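Gear insertion test (simulated)

The gear insertion test is a bench exercise for comparing grippers on a two-armed robot, done entirely in simulation. I've kept this entry going since the early Arnora days, so forgive me if it wanders a bit and sounds more like me talking than a proper reference work.

Origins

Gus Tillman put the first version together at Arnora one November, when he wanted something harder than stacking blocks that still wouldn't take a week to set up. Gears were a good pick. They have to be held straight, they have to go on the right way round, and a gripper that's fine with a cube can make a real mess of one. Ilgın Aydoğan later rewrote the scoring for the Zamora group, and hers is the version most of us still use.

How it is run

Each gripper gets 80 attempts with the same controller settings, and the starting positions are shuffled a little between goes. An attempt counts if the part is picked up, carried to its place and let go without being knocked over. You watch from two views, one over the table and one close in at the fingers, and I'd never judge a gripper on only one of them (I tried it once, and had to throw out 13 results I'd marked as good).
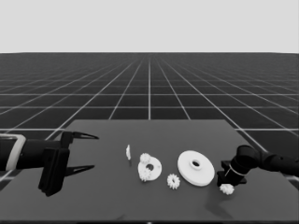
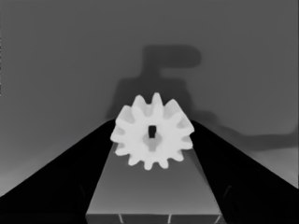
Fingertip shape is the thing people argue over most. The Fusport fingers are long and narrow, and they get in between parts nicely, but they leave you very little surface to hold with. Surivano's are broader and much more forgiving if you come in slightly off line. For a part like the white gear held upright between the two black fingers in the close view, what you want is a grip on both sides that leaves the middle clear, so you can still see the hole and line it up. Narrow tips do that well when the arm is spot on. When it's a touch out, the gear turns in the grip and you're starting again!

Camera placement

I used to treat the close view as a luxury. It gives you a far better look at how the teeth meet the fingers, though it's no help at all for telling what the other arm is up to, and that's where the table view earns its keep. Shadows are worth leaving switched on – they slow things down slightly, but they make it much easier for me to judge how high a part is.

Results so far

Ilgın's last write-up, dated June 18, 2023, covered 146 counted attempts after the spoiled ones were taken out. The broad fingers came out ahead on picking up and the narrow ones on placing. Gus thinks the gap would close with a softer controller. I'm not so sure, and we haven't settled it. The tests with mixed fingers, narrow on the left arm and broad on the right, are still waiting to be scored.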